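Okay, slide two. I've sat through 14 hearings on the state budget now, and I still get lost in the riders – those little add-ons that say what the money can't be used for.

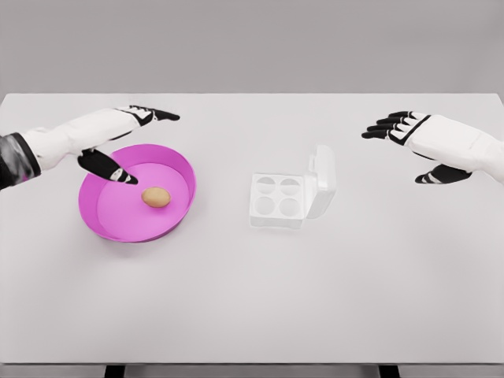

So who gets to take a rider out? Either chamber can, by amendment, and then the other one has to agree.

Pause for hands. Then tell the Sirnden clinic story, the short version. Their funding hung on a 27-word rider, and I missed it the first 2 times I read the bill!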